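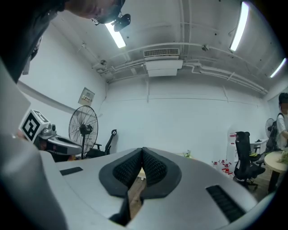 Stitia Hand-Held Gripper Kit: In Use at Kidus

Gallery and notes by Hefin Watkins
Wed 2 June

Two grippers on the go at Kidus, with the finger pads of one nearly touching at the tips. The second one carries its marker on a white cube, and there's a small black unit up on the head as well.

I've wanted to get my hands inside the Stitia kit ever since Bakeck first put it on their loan list, and now I've had a proper go with it! It's a set of grippers you hold and work yourself, so you can record how a person does a job and pass that on to a robot arm afterward. Arūnas Lūse runs the recording side at Kidus and was kind enough to let me get in the way. What follows is a mix of my notes and his, in no great order.

The finger pads

My favorite part of the whole thing. The pads are dark gray, wide and rounded, with a black honeycomb-like texture on the inside faces. They lean in toward each other, so the tips come together first and the gap stays open lower down. I spent far too long just picking up keys and pens with them (and a teabag, which went better than you'd think). Small things take some aim at first. By the second morning I'd stopped thinking about it and was simply reaching for stuff, and that's the feeling you want when you're going to repeat a task all afternoon.

Arūnas likes to practice a new task ten minutes before he starts saving anything. I skipped that once and my first takes were a mess.

The marker cube

The black-and-white square pattern is what Mathias, the software that goes with the kit, looks for when it works out where a gripper is and which way it's turned. Keep your sleeves clear of it. I wear mine long and had to roll them up, and after that Mathias complained much less. A cloth for wiping the cube comes in the lid pocket of the case, easy to miss.

The head unit

It goes on with a strap. I have a big head and still had strap to spare, so I expect most people will get a decent fit. The trick Arūnas showed me is to look down at your hands while you set the angle, then leave it alone. I kept nudging mine between takes and had to redo the setup twice before I learned to stop fussing.

Where it gets used

What I love here is that it's all happening in an ordinary room – white walls, tube lights, office chairs, a fan on a pole. No cage, no big rig to bolt down. You carry the case in, clear a table, run the setup in Mathias and start. The round wooden table gets a lot of use, and Arūnas moves jobs between it and the desk so that the recordings don't all look alike.

A session, more or less

Charge both grippers overnight. Pair them one at a time, left first (the manual says either order, but left first has never failed for us). Do the open-and-close check slowly, all the way each direction. Then name your task before you record, please! We lost a good chunk of a morning to files called "test" and "test new."

My best run was 26 takes of one tabletop job, and Mathias kept 23 of them. I was thrilled. Arūnas has a folder of 200 and was very polite about it.

Things I'd like changed

The gripper bodies are large, and my wrists knew it by the end of a long stretch. A softer handle would help, or even a wrap-on sleeve. I'd also love a louder beep when a take starts, as I missed it several times with people talking nearby. And the quick-start card still shows the older menu in Mathias, so go by the manual that's on the Bakeck download page.

Would I borrow it again?

In a heartbeat. It's the first kit of this type I've tried where I forgot about the gear and got caught up in the task. There was one take where both hands just worked together, passing a spoon across and back without a fumble, and I cheered loud enough that we had to record it again.

Loan kits come from Bakeck with two grippers, the head unit, chargers and the case. Ask for spare finger pads when you book, they're packed separately.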